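Wemmont Hand-Held Gripper: Operator Manual
Section 4. Preparing the Work Surface and Inspecting the Fingers
Revision of 7 Dec 2020
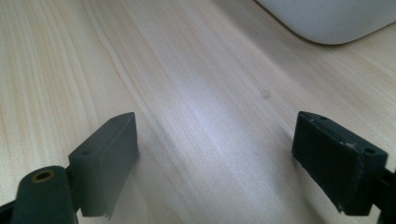 4.1 Scope

This section applies to every operator who records demonstrations with the hand-held gripper at the Plumville and Waston sites. It covers the table, the two finger pads, and the checks required before the first recording of a session. Mounting of the camera is covered in Section 3. Battery handling is covered in Section 6.

The site lead is responsible for seeing that these steps are followed. An operator may stop a session at any time if a check fails.

4.2 Surface requirements

Wood tables are permitted, including those with visible grain or knots. The surface must be level, stable, and free of crumbs, tape, and liquid.

Bright reflections are a common cause of rejected recordings. A band of glare that crosses the space between the fingers can wash out the grain and hide small or pale objects placed there.

1. Wipe the table with a dry cloth. If cleaner is used, let the surface dry fully.
2. Hold the gripper at working height with the fingers open and look at the live view.
3. Find any area of glare. Move the lamp, lower the blind, or turn the table until the area between the fingers shows the surface clearly.
4. Place items that are not part of the task outside the marked work area. An item that remains partly in view must stay in the same position for the whole session.
5. Enter the table number and lighting setting in the session log.

Note: Do not cover a table with paper or fabric to reduce glare unless the task sheet calls for it. A change of surface must be logged as a new setup.

4.3 Finger inspection

Inspect the fingers at the start of each session and again after every 200 grasps.

1. Switch the recorder to standby.
2. Open the gripper fully. Check that both pads point toward each other and that neither is twisted on its mount.
3. Examine the faces and edges of each pad. Light scuffs are acceptable. Small nicks at a corner or a slightly ragged lower edge are acceptable if no material comes away when rubbed with a gloved finger.
4. Check the threaded inserts. An insert that turns or lifts must be reported.
5. Close the gripper slowly and confirm that the pads meet along their full height.
6. Open and close the gripper 4 times. The motion should be smooth and without clicking.

CAUTION: Keep fingers, hair, and loose sleeves away from the pads while the gripper is closing. Chipped edges may be sharp.

CAUTION: Do not trim, sand, or glue a pad. Altered pads change the grip width and make earlier recordings unsuitable for comparison.

4.4 Replacement

Pads are replaced in pairs after 1000 grasps, or sooner if a crack is found. Use only pads issued from the Nasr parts store, under part number 263. Mark used pads with the date of removal and return them in the bag supplied.

After replacement, repeat all of 4.3 and run the width calibration in Section 5. Recordings made before calibration is complete shall not be submitted.

4.5 Records and reporting

The session log is kept for each gripper and reviewed every March. Faults are reported the same day to Ese Haruna (equipment). Questions about table setup or rejected recordings go to Ziad Srour (recording quality). A gripper with an open fault report must be tagged and kept off the work floor until the report is signed.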